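2020-04-02

Up at six, no reason for it. Made coffee and sat at the kitchen table with the seed order from Hultley, which came yesterday with half of it missing. They sent the beets and the chard but no tomatoes. The slip says back-ordered until further notice. I called and got a recording, 87 callers ahead of me, so I hung up and wrote an email.

Spent the morning on the bed along the back fence. The soil is still cold a hand down and full of maple roots. I cut out what I could with the old saw and left the thick one — it can stay where it is. Put in two rows of chard and one of beets. Covered them with the row cloth and weighed it down with bricks.

Afroza Navaratnam called at lunch. Her office is closed through the end of the month and she's doing payroll from her bedroom. She has over 60 tomato seedlings under lights and will leave a tray on the porch Saturday. I'll leave her the extra beet seed. We talked about the county fair, which is in September, and whether there will be one. She thinks not.

Paid the water bill, $179. Higher than last time and I haven't even started watering.

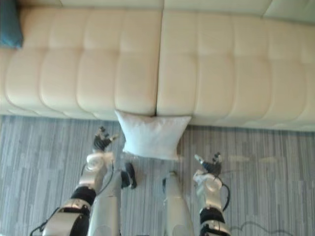
2 min read

Sat down on the sofa after supper meaning to read and fell asleep with my boots on. The cream color was a mistake for someone who gardens, but I've had that thought for years and still like the sofa.

Frost warning for tonight. Went back out with the flashlight and added a second layer over the chard. Back sore. Tomorrow the compost, if it's dry.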